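3. Where the snacks live

Before I get to the interviews, I want to spend a little time on storage, because it took over the study in a way I hadn't planned. I went into the Grurkow households to ask how people decide when to eat between meals. What I kept hearing about was drawers, tins, shelves and the top of the fridge (so much top of the fridge!). People could tell me where the crackers were kept long before they could tell me when they last ate one.

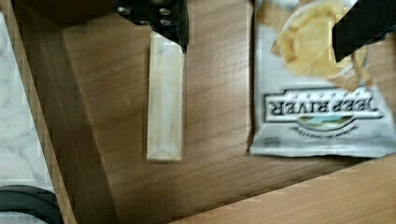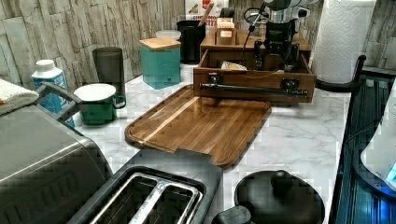
Figure 2. Snack storage in a kitchen drawer: a bag of potato chips inside an open wooden drawer (first photo), and an open wooden drawer by a cutting board on the countertop (second photo).

3.1 Closed, half-closed and open storage

I sorted everything into three kinds. Closed storage is anything you have to open before you can see the food, like a drawer or a lidded tin. Half-closed storage is a glass jar or a mesh basket, where you can see the food but still have to do something to get at it. Open storage is a bowl on the table. I borrowed the first and last of these from the earlier Prodia survey and added the middle one myself after my second visit, when a family showed me a jar that fit neither and I stood there feeling a bit silly with my clipboard.

Of the 27 households, eight kept nearly all of their snacks in closed storage, and these were the ones I had expected to talk about self-control. Mostly they talked about ants. One mother told me she had moved everything into drawers one August and never moved it back. Another said the drawer was simply the only spot left once the good plates came home from storage. I had a whole set of questions ready about temptation – and I ended up using very few of them.

3.2 Whose drawer is it?

In four households a drawer or shelf belonged to one person, and everyone else was supposed to leave it alone. I loved these interviews. The rules were rarely spoken out loud, but people could recite them in detail once I asked: you may take a cookie if the package is already open, you may not be the one to open it, and finishing a bag means replacing it by the next shopping trip. Maksymiv calls this kind of thing a quiet rule, and I've kept the term here even though some of the arguments I was told about weren't quiet at all.

The Niltari questionnaire has no item on ownership, so I can't compare my numbers with anything larger. I'd be careful about reading much into them. Still, I'd add the question to any future version, and I'd ask it of the children separately, since their answers and their parents' answers didn't always match.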